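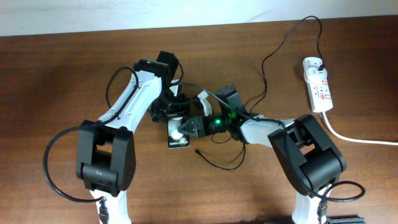
Fixed camera, Bellholm bench: both grippers at a small black box marked "Galaxy".

Bellholm open day – bimanual set

Recorded at the Skoltcombe workshop in April, during the public demonstration. 128 episodes, 27 of them driven by visitors.

Contents
episodes/ – joint positions and video, one folder per run
notes.csv – operator, start time, colour of object

Known issues
Six visitor runs have no gripper data. Leave them out of training.

Maintainer: Kai-wen Cheung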